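Estow Town Supporters' Board > First Team > Farahani on the bench again, are we all right with it?

Started by tealady_est
8th October, 19:42

Evening all. I've been chewing on this since I got in from the Casta game and my other half has asked me, very nicely, to go and talk to somebody else about it, so you lucky people get it instead.

Farahani has started one league match out of the last six. He's come on in all the others, he's scored twice, and after every one of them he's gone round the whole ground clapping everybody, even the little corner by the turnstiles where it's mostly people sheltering from the rain. Then he did that interview in the programme saying he'd happily carry the water bottles if it got us up. I thought it was lovely, I really did, but I also thought, hang on, why is our best finisher talking about water bottles?

I know we're winning. I know you don't change a winning side. But I'd love to hear what the rest of you think, particularly those of you who go away more than I can these days with my hip.
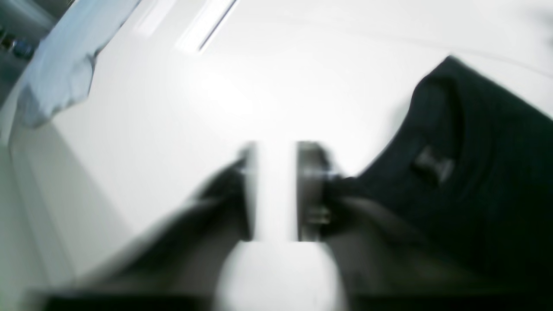

The other thing I wanted to say is that the gate was 3,086, which for a cold evening against Casta is marvellous, and a fair few of those were youngsters with his name on their backs. They want to see him for more than twenty minutes, bless them.

Reply from northbank_colin

Good post, and I hope the hip's behaving. I'm going to disagree with you though, in a friendly way.

I think the manager has got this exactly right. Look at how sides set up against us at home. They sit in, they kick us for an hour, and then their legs go. That's when you want somebody quick and clever coming on fresh. If he starts, he spends that hour being kicked like everybody else, and then who have we got to bring on? My nephew rates the young lad from the under-18s but he's built like a clothes prop and he'd get eaten alive at Skernen.

Both his goals off the bench came in the last fifteen minutes. I don't think he gets either of them if he's been on since kick-off.

Reply from skernen_exile

Sorry Colin, can't have that. He scored 26 the season before last and he started practically every game. Nobody was saying then that he needed the other side tired out first! He was running them ragged from the first whistle.

I live ten minutes from the Skernen ground for my sins (married in) and I can tell you their fans are delighted every time they see our team sheet and he isn't in the eleven. The chap next door leans over the fence to tell me so.

Reply from northbank_colin

Different division, different defenders. And he was two years younger.

Reply from skernen_exile

He's hardly drawing his pension, Colin.

Reply from B. Rezaei

Hello everyone, Banafsheh Rezaei here, I mostly read and don't post but this one has drawn me out. I've been keeping a notebook of our appearances for years, it started as something to do with my dad and I've carried it on. By my book Farahani has played 175 times for us in all competitions, and before this season he had been a substitute in very few of them, nearly all when he was coming back from the knee.

So it's a big change for him and I think he deserves a great deal of credit for how he's taken it. I've seen players sulk over far less. There was a winger when I was a girl who sat in the dugout with his coat over his head for a whole second half, and my dad never forgave him, he'd still bring it up at Christmas.

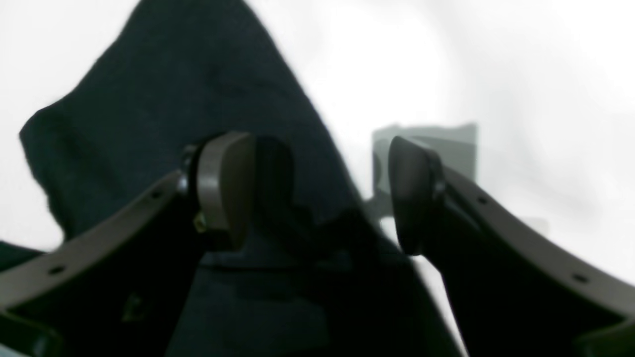

Where I come down on it is somewhere between the two of you, which I realise is no use to anybody. I'd start him at home and use him from the bench away. At home we have most of the ball and need somebody who can find a gap early, before the crowd gets fidgety. Away from home I can see Colin's point, we're tight and careful and it does make sense to have him waiting.

Reply from tealady_est

Oh Banafsheh, please post more often, that's just the sort of thing I was hoping for. And I remember the coat! I was stood right behind the dugout and the language from the gentleman next to me was something else.

I like your home and away idea very much. Do you think he'd put up with it though? Some players need to know where they stand from one week to the next.

Reply from gatepost

Everybody's forgetting who'd have to drop out. You can't leave out the big man, he holds it all together up there and wins every header going. You'd have to lose one from midfield, and then we're wide open again like we were in the spring. I don't want to go back to losing 4-3 every other week, my heart won't take it. We're 3 points clear with a miserly defence and I'd leave the whole thing well alone until somebody beats us.

Reply from skernen_exile

Gatepost, I enjoyed the 4-3s.

Reply from gatepost

You would, you've moved away, you didn't have to sit with my brother-in-law on the coach home afterwards.

Reply from northbank_colin

I'll meet Banafsheh part of the way. If we go a goal down early in either of the next two home games, get him on before half-time and don't wait for the hour. I'd have no quarrel with that at all. But for the Skernen trip in November I want him on the bench with a blanket round his knees, ready to go.

Is anyone driving to that one, by the way? I've got room for two in the back if you don't mind the dog.

Reply from tealady_est

Put me down for a seat please Colin, if I can have the side with the leg room. I'll bring the flask and a fruit cake, and we can carry on arguing about it all the way there.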